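Can an arm tidy a desk yet, or only in simulation?
Print this page | E-mail this page
Posted 2025-01-02 by Kai Görtz 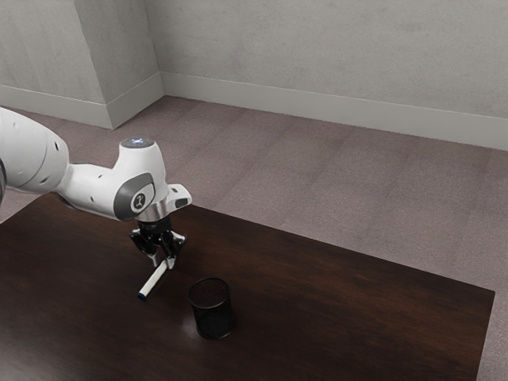

Simulated desk task: marker and mesh pen cup.

I want an arm to put stray markers back in a cup at the end of the day. In simulation my policy places the marker in 364 of 400 runs. Most failures are the tip catching the rim. Is that good enough to try on a real bench, or are household chores still out of reach?

Ingeborg Grube
One marker, one cup, fixed table: yes, try it. Expect the rate to drop. Thin mesh is hard for depth cameras, so your rim height will be noisy. Randomize cup position, table friction and lighting before you transfer, and log the grasp angle. We ran a similar sorting job at the Dundbridge shop and lost most of our cycles to pens rolling when a fingertip touched them early. Slowing the last 21 mm of the approach fixed that. A whole cluttered desk is a different problem and I would not promise it.

Raniline
no. takes me 12 seconds by hand

Lenz
Check the release too. Ours let go too high and the cup tipped over. Lower the marker past the rim, then open.

Contact | Copyright Poltness Help Board | Back to top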